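Workshop walk-round, benches and drinks point
Site: Nimri building, ground floor
Walked by: Yara Ghanem
Accompanied by: Khalil Karam (as far as the kettle)
Date: March 29, 2018
Marks used: OK / Fix / Talk to me

1. Main door and way in
Opens fully: OK
Closes by itself: Fix
Comment: It closes by itself if you count Khalil as part of the door. The closer wants adjusting. It was on the December list as well, in the same words, so I have saved myself some typing.

2. Walkways
Clear to full width: OK
Floor dry and free of trip points: Fix
Comment: One mat by the goods entrance has a curled corner. Somebody has put tape on it. Somebody else has then put tape on the tape. Please order a mat.

3. Fire extinguishers
In place, tags in date: OK
Signs visible: Talk to me
Comment: The sign by the store is behind a coat stand. The coat stand belongs to Mutua Barasa, who agrees it is in the wrong place and would like me to suggest a right one. Anywhere else, Mutua.

4. Sockets and leads
Covers sound: OK
Extension leads not daisy-chained: Fix
Comment: Two leads joined end to end behind the Trarnik cabinet, feeding one desk lamp. Unplugged while I stood there. I will be back past that cabinet before lunch tomorrow and I expect to find it dark.

5. Drinks on benches
Cans kept to the agreed table: OK, with remarks
Cans upright: OK
Shelf sound and level: see below
Comment: The rule, for anyone who joined after the Curar keyboard business, is that drinks may live on the pale table and on no other surface in the workshop. The small shelf was Sawsan Awad's idea, a black metal frame with a wooden board across it, and it has done more for bench safety than any of my notices. People like putting a can on a shelf. They did not like being told to put a can somewhere by a notice.

My remarks are these. The shelf is for cans. The table in front of the shelf is an overflow, and tall slim cans standing by themselves on a smooth top are the ones an elbow finds first. Anything parked out towards the side of the table is in elbow country too, whatever size it is.
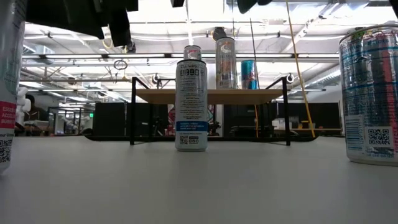
I would also like whoever opens a can to finish it the same day. A can left overnight is a guessing game for the next person who goes to tidy it, and I lost that game once, down the sleeve of a clean shirt. Initials on the rim in marker pen, please. Nour Sayegh has offered a pen on a string. The string will be short.

Shelf loading: nobody is going to break it with fizzy drinks, but it is not to be used for vices, paint, or the Pevel castings, which were tried on it for one afternoon. Sawsan has asked me to put that in writing and I have.

Cables near the drinks table: Talk to me
Comment: There is a thin cable coming down behind the shelf. I want to know where it goes and whether it can go there by another route. Drinks and cables have a long history and I have filled in the forms for most of it.

6. Kettle and sink
Kettle lead intact: OK
Descaled: Fix
Comment: We parted company with Khalil at this point.

7. Eye protection
Available at each station: Fix
In usable condition: Fix
Comment: 4 pairs in the rack, one of which you can see through. New ones are on order. The old ones may be kept by anybody who enjoys fog.

8. Waste and recycling
Bins emptied: OK
Cans in the can bin: Fix
Comment: The can bin contained cans, a sandwich box and a left glove. If you have the right glove, the pair can be reunited at my desk -- no questions.

9. Lighting
All working: OK
Comment: Bright from end to end. I mention it so that this page has something pleasant on it.

Actions
Door closer: Mutua
Mat: Nour to order
Coat stand: Mutua
Cable behind the shelf: Yara to trace, Sawsan to hold the torch
Marker pen on string: Nour
Kettle: Khalil
Eye protection: Yara to chase the order

Corrections to me in writing, preferably without a ring of cola on the paper.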